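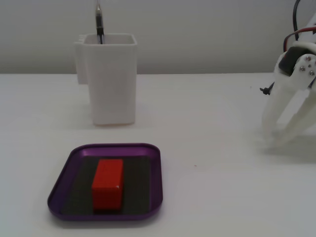 Kuipers Floor Care
Progress report to the Brastcombe Small Business Fund
5/29/18

Re: Hard floor and grout program, second installment

As the grant agreement asks, this report covers the work done since the first payment, the money spent, and what went wrong. We have tried to keep the last part in proportion.

Work completed

The grant was to move us from mopping tile to restoring it. We now own the rotary machine and the recovery tank we asked for, and both are in use at the Fekodmont medical building, where the corridors had not been properly scrubbed in living memory. The tenants had come to believe the grout was brown. It is a light sand color. Two of them have since asked whether we painted it.

We have cleaned and sealed the ground floor there, plus the restrooms on both levels. The upstairs corridor is half done. It would be all done if the dental office did not see patients until eight in the evening and then object, quite reasonably, to a scrubbing machine outside the door.

The Skesten school job is finished except for the cafeteria. The classrooms were vinyl tile under many coats of old finish, each one put down neatly on top of the dirt of the year before. Stripping it was slow. We used more stripper than we bid, and more patience.

Training

All 12 of our cleaners have done the chemical handling session, and most have passed the practical. The rest will repeat the section on dilution, a subject on which they hold strong personal views. We have posted the mixing chart above the sink in the supply room and again on the inside of the door, so it now has to be ignored twice.

Spending

Equipment came in $500 under budget because we bought the recovery tank as a demo unit. It has a scratch on the lid and works fine. We then spent $1,000 we had not planned on a transformer and new outlets, after learning what happens when the rotary machine and the Fekodmont break room refrigerator share a circuit. The building manager was gracious about the yogurt. We are carrying the difference ourselves and are not asking the Fund to cover it.

Pads, sealer and neutral cleaner are on budget. Fuel is slightly over.

Problems

The sealer we named in the application takes up to 2 days to cure in damp weather. The spring was damp weather. We have switched to a faster one for corridors and kept the original for rooms that can be closed off. A sign and a strip of tape are not enough to close off a room, and we can show you the footprints. They are under the sealer and will be with us for some time, or until we strip that section again in the summer break.

Customer reporting is also behind. The agreement calls for a signed satisfaction form from each site. Skesten returned theirs promptly, filled out in pencil and very kind. Fekodmont has lost the form more than once and is being sent another.

Next period

In June we will finish the upstairs corridor, working after the dental office closes, and start on the school cafeteria once the tables are out. We also plan to price a regular maintenance contract for both sites.

Receipts are attached in date order. The one with the coffee ring is for the outlets.

Submitted by the office, Kuipers Floor Care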